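## 5. Setting up the Gorar goal for a first session

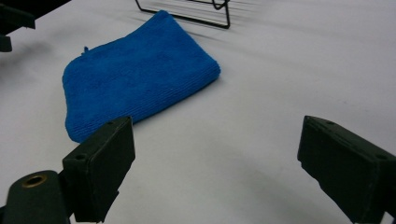

Sorcha Tully wrote to us after her club's first evening with the goal, saying the little ones took to it straight away and that she wished she'd let the air out a bit before the sun came round. Good tip, and it's now step 6!

You'll need the Skolum foot pump, 24 pegs and a flat patch of grass.

1. Unroll the goal with the mouth facing the pitch.
2. Peg the back bar first, using 7 pegs.
3. Screw the pump hose into the left post and pump until the dial reads 5. The posts pop up all at once, and players love to help with this bit!
4. Clip the net on from the top corner down.
5. Put out the bell ball and let everyone have a roll, a kick or a throw before you start any drills.
6. On hot days, let out a short puff of air at midday.

**Note:** Wheelchair users get a better run-up if you leave the front bar off. The goal stands perfectly well without it.

**Caution:** Never let anyone hang from the crossbar. Take the goal down in strong wind.

Spare pegs and net clips are listed on page 54.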